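Countertop blender

A countertop blender is a kitchen appliance that cuts and mixes food in a tall jar with a set of blades turned by a motor in the base. It is also called a jug blender or, in some older cookbooks, a liquidizer. It differs from an immersion blender, which is lowered into a pot or bowl by hand, and from a food processor, which has a wide bowl and changeable disks. Many models sold since the 2000s also heat their contents, and these are used for soy milk, porridge and soup as well as for cold drinks.

Contents
1 Parts
2 Controls
3 Use with eggs
4 Placement and storage
5 Cleaning
6 See also

Parts

The main parts are the jar, the blade assembly, the lid and the base. Jars are made of glass or clear plastic in household models and of steel in some commercial ones. The blade assembly sits at the bottom of the jar and is either fixed or held by a threaded collar. A coupling under the jar meets a matching piece on the motor shaft. The base holds the motor, the circuit board and, on heating models, the contacts that carry current to a plate under the jar. 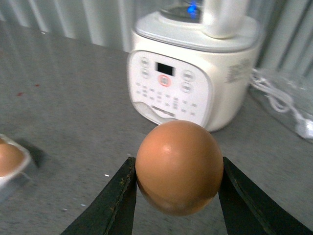 A brown egg in front of the control panel of a white countertop appliance.

Controls

Early household blenders had a toggle switch or a rotary knob with two speeds. Push buttons followed, and the number of speeds grew to 14 on some models, although the difference between neighboring settings was often small. Later machines replaced speeds with programs, each a fixed sequence of heating, resting and blending. The Harkier kitchen survey of 57 household machines grouped panels into three types: knob, button row, and program grid.

In the program grid type, the functions are printed on the panel and chosen with a few buttons. 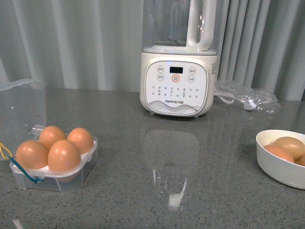 Program panels are usually laid out so that the start or main function key can be found quickly. Color is the most common way of doing this. On the Joyoung machine, one round key under the small display window is outlined in orange-red, and the two pairs of keys beside it are left plain. The program names are printed in a grid below the keys in very small type, and users often learn the position of the two or three programs they need. Some owners add a paper label.

Use with eggs

Eggs are blended raw in batters for crepes, popovers and thin pancakes, in custard bases, and in mayonnaise. They are normally cracked into a separate bowl first so that pieces of shell can be removed. For mayonnaise, oil is added slowly through the opening in the lid while the blades run. Long blending at high speed puts a lot of air into egg mixtures, and crepe batter is commonly left to stand before cooking. Raw egg residue should be rinsed from the jar with cool water. Hot water sets the egg on the blades.

Placement and storage

A blender is best kept on a flat, dry surface with the cord clear of the sink and stove.

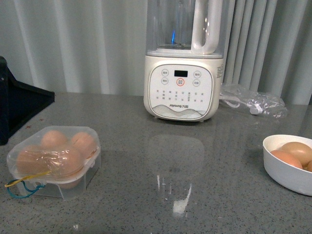

Height is the usual difficulty in storage. With the jar in place many machines do not fit under wall cabinets, and they are either taken apart or kept out in the open. A spot at the back of the counter, as with the cream-white model standing close to a curtain, leaves the front free for preparing food. Loose fabric should be moved away before a heating program is run. Steam leaves through the lid, and vents in the base need open space. The Tierney guide to small kitchens gives a clearance of 4 inches on all sides.

Cleaning

The jar is cleaned by running it briefly with warm water and a drop of dish soap, then rinsing. The base is unplugged and wiped with a damp cloth. Jars with built-in heating parts are not put in a dishwasher unless the manual allows it.

See also

Food processor
Immersion blender
Soy milk maker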